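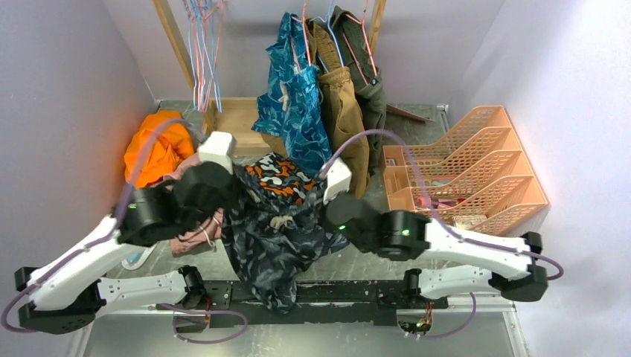 Page last changed: February 7, 2024

Trostari: a two-arm bench cell

Trostari is a pair of small robot arms on a shared front rail, built in the back half of a workshop on evenings and weekends. The task is garments on hangers. The parts that took longest were the rail, the cabling and the walls, in that order.

The arms are mirrored, with white links, black joints and one gripper each. Both bases bolt to the same black metal rail. The rail came second-hand from Troncoso, and the paint was already chipped when it was bought. It was stripped of its old brackets, checked for twist on a surface plate and left unpainted. Any twist in it shows up as a height difference between the grippers, so it was shimmed at one end until the two agreed to within 2 mm.

Cabling. Each gripper carries a box-shaped module on top, fed by a purple cable that arches over the wrist and follows the white link back to the elbow. The first set of cables was too short and pulled at full reach. The present set has 300 mm of slack between module and elbow. Cable ties were tried at the wrist and removed.

Wiring at the bases is still open. A cover for each side has been drawn but not cut. Connectors get swapped too often at the moment for covers to be worth fitting.

Walls. Plain and pale on all sides, mainly to keep the background even. The right side comes out much brighter than the left under the present lighting, and a diffuser is on the list.

The rack has two wooden uprights at the back of the floor, with spare pink and blue hangers kept at the left and filled ones beside them. Trousers with an elastic waistband sit differently on the hanger from anything with a button, so both kinds stay in the test set. 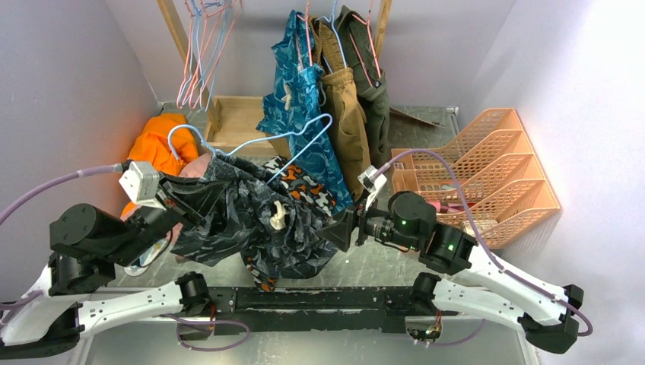

Drawstrings remain the main nuisance. A knot in the middle of a garment can be taken for a fold, and a grip there moves the cord and little else. Josefina Sepúlveda wrote the present grasp routine, which looks for an edge first and treats anything thin and pale as suspect. It runs on a Sendix controller board under the bench. An earlier version on an Urkon board worked but dropped commands when both arms moved together.

Speed is capped at 20 per cent for all garment work. The cap went in last August and will stay until the stop circuit has been rewired.

Still to do: base covers, diffuser, a better fixing for the left upright, new fingertips in a softer material. Drawings for the rail shims are available on request.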